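Everyone in my feed swears by the Grotwood method for folding blankets. 12 minutes a day, they say, and your linen closet stays perfect forever. I have doubts.

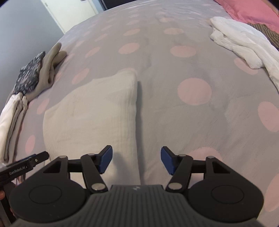 Off-white one, folded, on the polka dot duvet.

2/ The guide says a folded blanket should "stand on its own." Mine are crinkly and puffy. They slump. I'd like to see anyone stand one up and walk away.

3/ Also the folding board costs 62 bucks at Curnham. It's a board.

4/ Someone replied that Praltar sells a cheaper one. Still a board! I have a bed. It's flat enough.

5/ Folding in thirds, the way I've done it for years, fits my shelf fine. Grotwood wants quarters and then a roll. Why the roll?

6/ Will try it until October and report back. Not expecting much.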